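Who Owns a Song?

A song usually has two parts that can be owned. The first is the composition: the tune and the words. The second is the recording: the sounds captured when someone performed the song. Two different people can own these two parts.

The right to control copies of a work is called copyright. It starts when the work is written down or recorded. A song does not have to be famous or good to be covered.

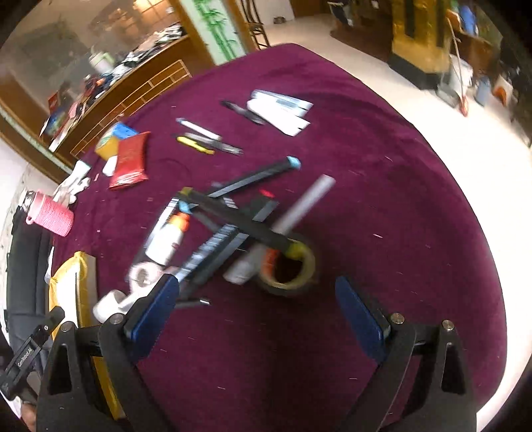 Suppose Tiina writes a song and Onni sings it in a studio called Joltberg. Tiina owns the composition. The studio may own the recording, if Onni signed a contract that says so. A film company that wants to use Onni's version must ask both owners.

Playing your own version of someone else's song is called a cover. A cover uses the composition but not the old recording – so the band needs permission for only one part. In many countries this permission is called a license, and the band pays a fee for it.

The fee is then shared. Money paid to a songwriter each time a song is used is called a royalty. If Tiina wrote the song with Ritva, the two of them decide how to split it. They should write the split down.

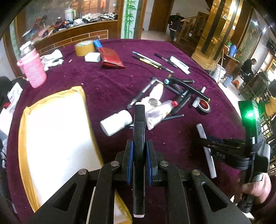

A round table with a purple cloth.

Copyright does not last forever. When it ends, the work enters the public domain, and anyone may play it or print it. The old composition may be free while a new recording of it is still protected.

Words to know
Composition – the tune and words of a song
License – permission to use a work
Royalty – money paid for using a work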